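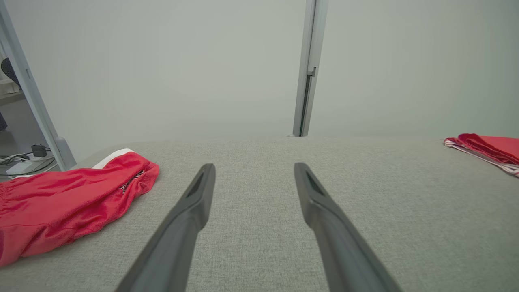 Wrist camera view, fingers open over the gray seat. Red garment on the left, second one far right.

Thread on how the Stenitz cell is set up and what I do to keep it running. Mostly gripper and wrist camera, because that is where the time goes.

Fingers first. They have a recessed slot on the inner face near the tip. Lint packs into it. I clear it with a wooden toothpick and a dry brush. No solvent. Solvent swells the pads we used before these and I don't care to find out about the new ones.

Finger bolts get checked every 600 cycles. Two per finger, medium threadlocker, torque to the value on the card taped inside the controller door. If a witness mark has moved, replace the bolt. Don't retighten it.

After any finger change, rerun the close-to-zero routine before picking fabric. Skip it and the controller keeps the old closed position. The tips then meet early or leave a gap, and thin satiny cloth slides straight through.

Tip height matters more than grip force on upholstery. A hard table gives you a clean contact signal. A padded seat gives you a slow ramp. I set the contact threshold low and cap the descent at 3 mm past first touch. Deeper than that and the fingers start picking up the seat cover.

Camera: exposure locked, white balance locked. With auto exposure on, shiny folds pump the brightness every time the wrist moves. Red is the worst color for it. Lock against the gray fabric with nothing on it, then put the garments back.

Wipe the lens at the start of each shift. If the image is still soft, look at the bracket before blaming the focus. Ours had a hairline crack in March and I spent 2 days recalibrating around it.

Cable: the wrist harness fails at the last joint, on the inside of the bend. Solveig Eide at Brarkulwood rerouted hers with a longer service loop and a softer clip. I copied it. No dropped frames since – the old routing dropped them on every full wrist roll.

Seat position is marked on the floor with tape. If it gets bumped, redo the hand-eye check at 4 poses. Don't nudge the offsets by feel. Kinnear did that on the Titbridge cell and every pick drifted to one side by the end of the week.

Log entry for today, 2025-08-19: slots cleaned, bolts checked, exposure relocked, harness clip replaced. Left finger pad has light wear at the tip. Leaving it on until the next bolt check.

Spare pads are in the drawer under the controller. Last set, so order before you open it.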